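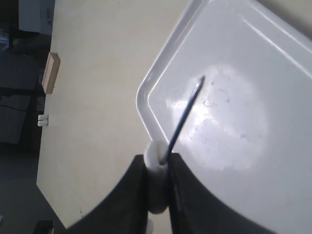
Gripper force fault mid-cycle, anyone else?
Posted 4/16/25

benchrat_69
Second fault this week on the Krasniqi arm. Gripper is closed on the tool, holding over the tray, then error 468 and it drops to low force without stopping the motion. Arm keeps moving with a half held tool. Tool slipped and the tip hit the tray rim. No damage but I was reaching for the e-stop.

Firmware is the one from the Dultby download page. Grip force set to 65 percent.

tolmarsh
65 is way too high for anything thin. Its going over current and folding back. Drop it and the fault goes away.

benchrat_69
Tried that last night. Same error at lower force, just took longer to show up.

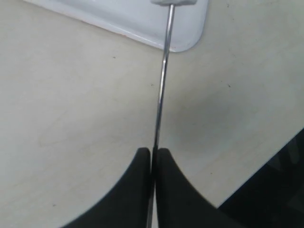
Also swapped the finger pads and checked the zero. Not the pads. Cable I havent touched yet, access is awful with the wrist cover on.

quillpost
Check the cable first!! We had this at our Pornunbridge shop, connector behind the wrist was backing out 2 mm every time joint 6 went past its soft limit. Looked exactly like a force problem.

tolmarsh
A loose connector would give you a comms error. 468 is current.

quillpost
Not on the older boards, power and signal share the plug. Ours threw 468 for weeks.

jadow_user
Forget which part it is for a minute - why does the arm keep going after a gripper fault? On the Jadow controller you can tie the gripper fault to a protective stop. Should be on by default imo. Someone's hand could be in there.

benchrat_69
Found it, safety I/O page, was unticked. Ticked now. Pulling the wrist cover tomorow, will post what the plug looks like.

tolmarsh
Still say current. Log it while your in there.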